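Prernwood Home Task Guide
Nov 29, 2025
By the Winton documentation desk

Section 14. Sorting and putting away small items

Read this section before you assign a tidying task that involves jewelry, hair clips, keys, sewing notions or anything else smaller than a matchbox. Small items are still the hardest household job we support. The arm can do part of the work. A person has to do the rest, and this section says which part is which.

14.1 What the machine can do now

With the current software, the arm can pick up a single item from a cloth or a bare tabletop and place it in an open container. It can also take a single item out of a container if the item is not touching anything else. It can't untangle. It can't open a clasp, close a clasp, or tell a broken chain from a whole one.

In the Flernolville home trial we logged 2,218 pick attempts on small items. Most of the failed attempts came from pieces that were hooked together. The arm lifted one and brought up three, or it pulled a string tight and stopped. A person clears the same pile with two fingers and a little patience, so for now we suggest leaving knots and tangles to people.

14.2 Before you start

1. Choose a table that doesn't rock. A round table is fine as long as the container sits near the middle.

2. Smooth the tablecloth. Printed cloths are allowed, but expect slower picks. The software sometimes takes a printed shape for a real item and reaches for it.

3. Put the container down with its lid off. Leave enough space on both sides for the fingers to open fully.

4. Remove anything you would be upset to lose or scratch. Fine chains and old beads on thread belong in this group.

5. Turn off any lamp that shines straight into a metal container. Bright inner walls throw reflections, and the fingers may close on a reflection instead of on the item.

NOTE: The Fragkou soft pads fit both fingers and are the only pads tested for this task. Hard pads slip on beads.
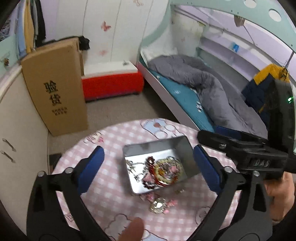

14.3 Running the task

1. Start with the items lying outside the container. They are easier to pick, and clearing them first keeps them from being pushed off the table.

2. Set the lift height to 175 millimeters. A lower lift drags long strands across the rim.

3. Set retries to 2. More than that only tightens a tangle.

4. Watch the first few picks. If the arm goes back to the same spot on the cloth and comes up with nothing, pause it and mark that spot as "background" on the control screen.

5. When the arm reports "linked items," pause and separate them by hand. Press Resume only after your hand is clear of the table.

CAUTION: Keep your fingers out of the space between the pads while the arm is live. The pads are soft but the linkages behind them are not, and they will pinch.

CAUTION: Don't run this task with small children or pets in the room. Dropped beads roll a long way and are easy to swallow.

14.4 Sorting by type

Sorting is offered as a preview feature and is off by default. When it is on, the arm tries to group items by color and rough shape. Round beaded pieces usually go where they should. Pendants, bows and anything shiny are often put in the wrong group, and a bracelet lying on its side may be read as a strand. Check the groups before you close the boxes.

If you need the job done in a hurry, do it by hand. We timed both in Flernolville and the person was faster every time — often by a wide margin. The arm makes more sense for slow, repeated pickup, such as clearing a craft table at the end of the day.

14.5 After the task

Wipe the pads with a damp cloth and look for thread caught in the joints. Check the floor under the table before you vacuum. Then park the arm as described in Section 3.

Contact: Prernwood Support, Winton office | © 2025 Prernwood. All rights reserved. | Back to top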